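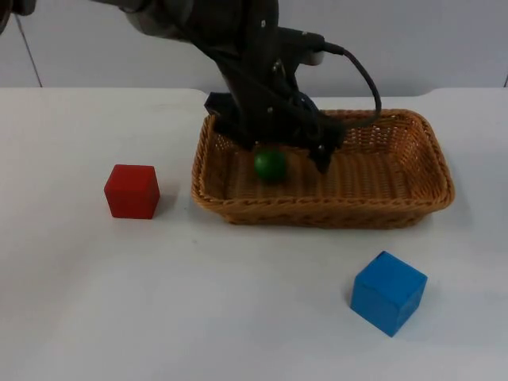

Why does bread dough need to rest after you knead it? Kneading pulls the gluten tight, and tight gluten fights back. Give the dough some time on its own and it relaxes enough for you to shape it.

Chapter 6
Rest, Rise, Repeat

I learned to bake in the back kitchen at Zirner, a little bakery in Prurkside, and I was terrible at resting dough. I'd knead it, wait two minutes, and start rolling. The dough would spring right back into a sulky little lump and I'd roll harder (which made it worse, of course). Samah Benjelloun ran the morning shift, and one day in March she took the rolling pin out of my hand and put it on a high shelf until the dough was ready. I was so annoyed! My flatbreads came out twice the size, though, and I've been a believer ever since.

So this chapter is all about waiting. You already met gluten in Chapter 2, where we stirred flour and water together and stretched the result between our fingers. Now we're going to look at what happens to that stretchy network while you're off doing the dishes, and at what the yeast is up to in the meantime, because the two jobs go on side by side.

We'll start with the short rest, the one you take before shaping. Then comes the first rise, and I'll show you how to judge it by poking the dough with a floured finger. I like the poke test much better than the clock, especially in a cold kitchen. After that we get to the overnight rise in the fridge, my favorite, and the reason I can have fresh rolls at 7 in the morning without getting up at 4.

Before you read on, mix up the plain dough on page 163 and cover the bowl with a damp towel. You'll want it next to you for the first section.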